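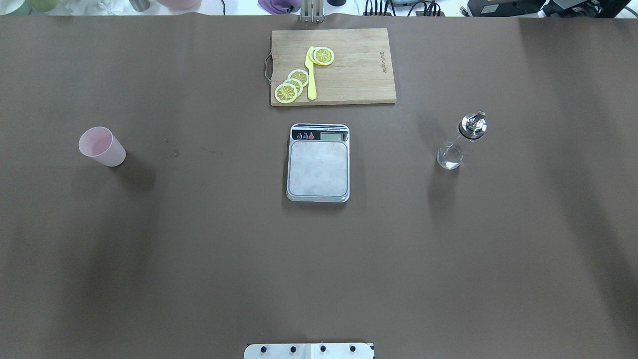
Sturkis Teaching Kitchen – Progress Report to the Namach Fund, April

1. Status

Work on the measured-portion module is on schedule. The draft recipe cards are complete and 2 of the practice stations are in regular use at the Sturkis site. The Dredano site has its tables but is waiting for a second sink.

2. Station layout

Each station has a cutting board, a digital kitchen scale, a cup and an oil dispenser. The scale sits directly below the board so that cut food moves a short distance to the platform. The oil dispenser is glass and stands to the right, with the cup on the left. Left-handed participants may reverse the two. Plastic knives are used for the first sessions – metal knives are issued once the grip check is signed.

3. Exercises

Lemon slices remain the first cutting exercise. The fruit is cheap, and uneven slices are easy to spot by the rind. Dressings follow, with oil weighed in the cup after the scale is set to zero. Soup portions of 300 grams are introduced in session 8, the last of the course.

4. Attendance and results

Attendance stands at 85 percent of enrolled places. Most absences fall in the evening group. Weighing errors in the dressing exercise came mainly from skipping the zero step, and the card now prints that step on its own line.

5. Spending

Equipment spending is within budget. Kombo has held its price on replacement cutting boards through the summer. The produce line is slightly over, and the difference will be covered from printing.

6. Next period

– Complete the sink work at Dredano
– Revise the soup card
– Test table cleaners on old stains
– Order spare batteries for the scales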